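About Drallska

We are a small company that teaches robot arms to tidy tables. We say it that way at family parties, at any rate, and it usually gets a laugh and then a great many questions, most of them about when we'll be able to do somebody's washing up. The longer version is that we gather examples. A person guides an arm through an ordinary job, such as picking up a bowl or moving a lid from here to there, and we record what the cameras saw and how the arm moved while it was being done. Put enough of those recordings together, label them with care, and a learning system can begin to work out the job for itself.

Drallska was started by Orest Vasylenko, who had spent a good part of his working life fixing packing machines in Brirkuvau and had grown rather tired of moving a guide rail every time a carton changed shape. He wanted machines that could cope with a bit of variety, and he found that the people who were building the clever software were nearly always short of good, plain, well-kept examples to feed it. So he rented two rooms above a tile shop, bought one second-hand arm and a box of crockery, and set to work. The first arm is still with us (it has a shelf of its own now, and a slightly stiff elbow).

There are 28 of us these days, and we long ago outgrew the tile shop.

What we do all day

Most of our work is with household things: bowls, plates, trays, cups, lids. We like them very much. They are cheap and familiar, and they are far harder to handle than people expect. A bowl taken by the rim swings in a way that a bowl taken with two hands never would, and a thin rim gives the fingers very little to hold on to. A new operator will often spend a whole morning on nothing but rims, and we think it a morning well spent.
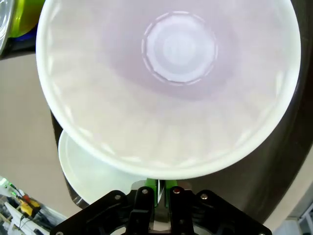
A large white bowl, gripped by the rim.

Each attempt is called a take. The operator reads a short card, something like "move the bowl on to the tray", and then does it at a steady, natural pace. If a cup topples halfway through, we carry on and pick it up, and the take is kept and marked as a recovery. Orest is very firm on this point, and over the years the rest of us have come round to his way of seeing it. A system that has only ever been shown perfect work has no idea what to do when things go a little wrong, and on a kitchen table things go a little wrong all day long!

Our longest project so far, Vunum, came to 1494 takes, every one of them watched through by a person before it was handed over. It covered clearing a table after a meal, and by the end of it we all had strong opinions on the stacking of plates. We still find ourselves judging how they do it in cafés.

How the arm sees

We fit small cameras close to the gripper as well as setting others back from the table. The close ones travel with the hand, so they catch the moment when the fingers meet the rim of a cup, and they also take in a great deal of passing background on the way. We keep the in-between stretches along with the tidy ones. The software that learns from our recordings will have to look through the very same sort of camera, and it may as well get used to the view.

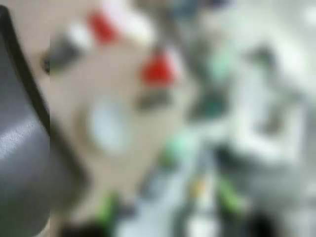
The view past a gripper finger, with the colours of the table beyond.

When a session is over, the recordings go to our checking room, where the team plays every take back with all its camera views side by side. They note where a grasp begins and ends, they write a sentence in plain words saying what was done, and they set aside anything where two cameras have drifted out of step. It is quiet work and it suits people who like crosswords. We have 5 checkers at present, and between them they have a shared house style for describing crockery that runs to two closely printed pages. You would be surprised how long grown adults can spend on where a plate stops and a shallow bowl starts.
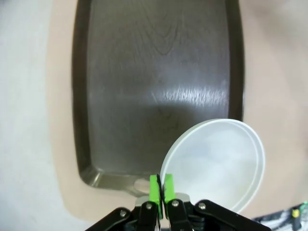

Everything the checkers write goes into a record we call the Bilyk sheet, after the street where our second workshop stood. It has hardly changed since we first drew it up. There is a line for the task, a line for the objects, a line for who was operating, and a good wide space at the bottom for remarks, which is the part our clients tell us they read first. "Lid went on at the second try" can be worth more to them than a page of numbers. Shiny trays get remarked on often, and so does anything see-through, both being a trial to cameras everywhere.

We are also fussy about swapping things round. The same tray in the same corner for a whole day makes for a very dull lesson, so the cards ask for things to be moved, turned, laid on their sides and mixed up with others that have no part in the job. Sometimes somebody adds to the table while a session is being prepared, and sometimes a hand passes through. People will be near these machines when they are put to use, and we'd like the recordings to have some of that life in them.

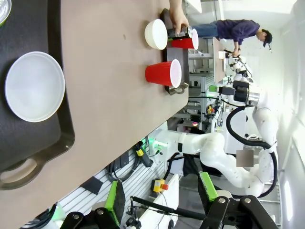

PEOPLE AND PLACE

Our operators come from all over. We have had a pastry cook, a bus driver, a retired piano tuner and several students, and the piano tuner was very possibly the best pair of hands we ever had. We don't ask for a degree or any background in engineering. We ask for patience, a light touch, and a willingness to do a small thing again tomorrow as carefully as you did it today. Training takes about 2 weeks, at full pay, and nobody is put on a live project until they tell us that they feel ready for it.

Before anyone sits down to operate, they learn where the stop buttons are and how to use them. We practise that every morning at half past eight, old hands included, and then somebody puts the kettle on.

Every November we open the workshop to neighbours and local schools for an afternoon. Visitors can have a go at guiding an arm themselves, and most of them discover within a minute or so how much their own fingers have been doing for them all these years. Children are generally much better at it than their parents. There is cake, served by hand.

Working with us

We take on projects both large and small, and we're always glad to talk to people who aren't yet sure what they need. Bring us the job you'd like a machine to learn, and if you can, bring the things themselves, chips and scratches and all. We'll set them out on a table, try a few takes while you watch, and let you see a filled-in Bilyk sheet before anything is agreed. If we think that your job doesn't need our help, we will say so, and you'll still get a cup of tea.

Write to the office in Brirkuvau, or ring in the morning if you'd like to catch Orest before he disappears into the workshop.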